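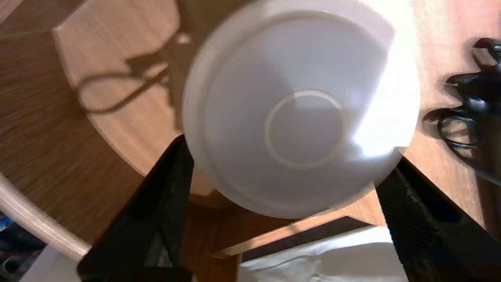 Notebook 3, p. 14

October, equipment planning

Bowl work again this morning, white bowl between the two fingers with the foot ring toward the wrist camera. Glare on the right side of it, same complaint as on the last page. I want to get the spending list settled before we do more of this, so the rest of the page is money.

What we have to decide: the request for next term goes in at the end of the month and it has to be one list. Firdevs Uçar is putting the numbers into the form. She needs part, supplier, quantity and a line on what it's for. She does not need my opinions on suppliers, so those go down here.

Finger pads. The textured ones have held up better than I expected, but they pick up dust and the scuffs show. We have no spares. Grultgate sells them in pairs or in a box of 50, and the box is cheaper per pad by a lot. We won't get through 50 in a year. Checked whether the adhesive backing has a shelf life and couldn't find it on their page. Wrote to them. If it keeps, get the box. If it doesn't, order pairs twice a year.

Lighting. The light comes in hard from the right and a pale bowl goes nearly white on that side in the wrist view. Two ways to fix it: a diffuser panel between the light and the table, or a second lamp on the left to even things out. The diffuser is the cheap one. Rallska has a clamp-on panel that would fit the table edge. I would buy that first and leave the lamp off this request. Firdevs thinks we should ask for both and let them strike one. Fair point, they do tend to strike something.

Cable management. Not exciting, still needed. There are coils lying on the wood at the right and the cable shadow falls right across the light panel, next to where the bowl goes. Sleeving, clips, and a short arm to hold the bundle up and back. All of it can come out of small purchases and doesn't need to be on the form. I'll order it this week.

Second gripper. This is the big line. Isum quoted us for the same model with a 14 week lead time, which puts it well past the start of term even if the request is approved right away. Refurbished unit from the same place is 3 weeks, with a shorter warranty. Questions to send back:
- does the refurbished one take the same pads
- is the wrist mount included or extra
- who pays shipping if it goes back

Bowls and other tableware. Tatlı will do mixed seconds by the carton. I'd like some in darker glazes so we aren't only working with white. Small purchases again.

Order of priority as it stands: pads, diffuser, gripper, lamp. I put the pads ahead of the gripper on purpose. A worn pair with no replacement stops everything, and we can go on with one gripper as we are.

To do:
- Isum questions, today
- chase Grultgate on the adhesive
- measure table edge thickness for the Rallska clamp (it opens to 2 inches, the ledge side may be too deep)
- send Firdevs the final list with part numbers

Left the lamp quote in the folder behind this page.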